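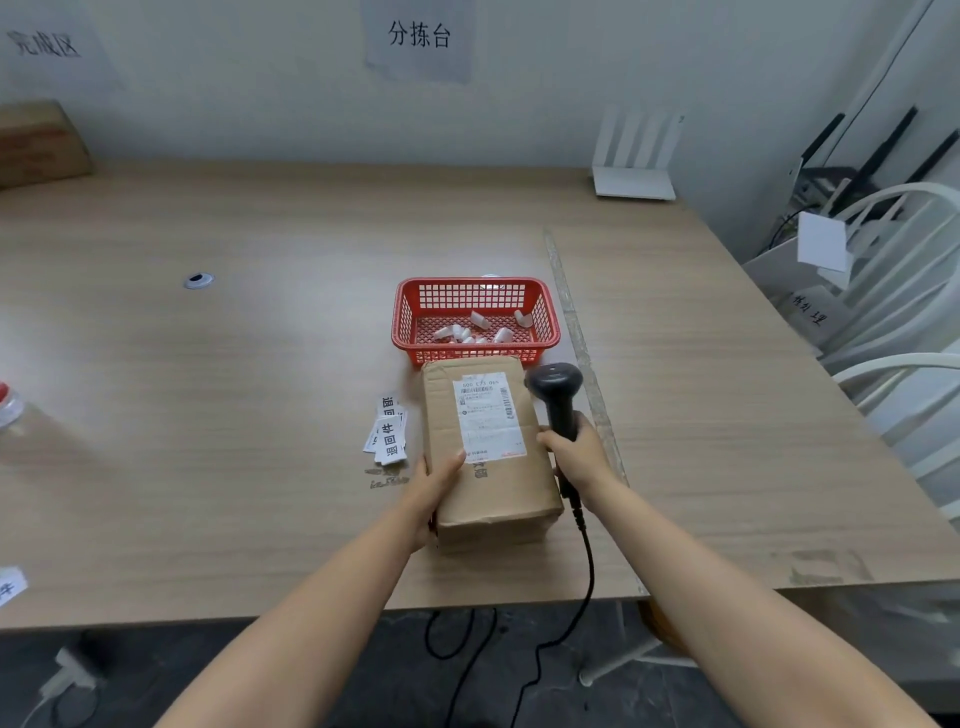 We use cookies to remember your settings. By continuing you accept our cookie policy. Accept / Manage

Returns desk: scan first or slip first?
Posted 24 Mar 2024 by grulen_bench

Hello all. I take care of returns for a small shop here in Pultdale. We get 124 parcels back in a normal week, and after the October sale it was 870 in one month, which nearly finished me.

My order of work is this. I stand the parcel on its short end, hold it with the left hand and scan the label with the right. Then I take a "退回件" slip from the stack beside me, put it on the box, and the box goes to the shelf. The slips are Chinese because our supplier is, and it means returned item. My colleague wants the slip on first, before any scanning. She says a box without a slip can walk away. Which order do you use?

Second question, the scanner cable. It goes over the table edge and makes a loop on the floor, and I do not like it near my feet.

---

parcelmoth wrote:
Slip first, always. We lost a whole afternoon once with scanned boxes that had no slip and were sent out again as new orders. The customer received her own return back. She was not amused.

---

oyewole_stores wrote:
I disagree with parcelmoth. If you put the slip on first, sooner or later it covers a barcode, and then you peel it off and take half of the label with it. Scan, hear the beep, slip. At Oyewole we did 2000 returns last season like this and I can remember only one mix-up.

Also, why standing up? I lay them flat. A tall box falls over when you let go of it.

---

grulen_bench wrote:
It stands because the label is then facing me and I do not need to bend my wrist. With a heavy box I lay it down, you are right. Light ones with soft corners stand well enough if one hand stays on them.

---

braten_fan wrote:
For the cable: do you have a grommet hole in the table? Pull the cable through it from below and leave only so much above that you reach the far side of the table. Mine is a Braten table and the hole is on the left, so the cable crosses in front of me, but it is still better than the floor.

---

grulen_bench wrote:
Yes, there is a round metal one, also on the left. I am right-handed, so I never thought of it. I will try it, but I am afraid the cable will pull the slips off the table.

---

parcelmoth wrote:
Then put the slips in a tray. Loose slips are half of the problem anyway. They slide over each other and you pick up two.

---

twelve_rolls wrote:
A hook under the right edge of the table costs almost nothing and you do not have to change hands. I would not cross a cable over a work surface — one day it catches a box.

Different question. What do you all do with the small plastic clips and tags? I have a red mesh basket full of the white curled ones and I don't know if it is worth keeping them.

---

oyewole_stores wrote:
Keep the clean ones, throw away the bent ones. But do not use a basket with wide openings if the clips are small. I was finding them under the table for weeks.

---

grulen_bench wrote:
I keep mine in the same kind of red basket, behind the parcel. The small ones are annoying to pick out, but none fell through so far.

I will try the hook first, and ask my colleague to do 12 boxes her way and 12 my way. I will write here which one was faster.

---

parcelmoth wrote:
Faster is not the question. Count the mistakes.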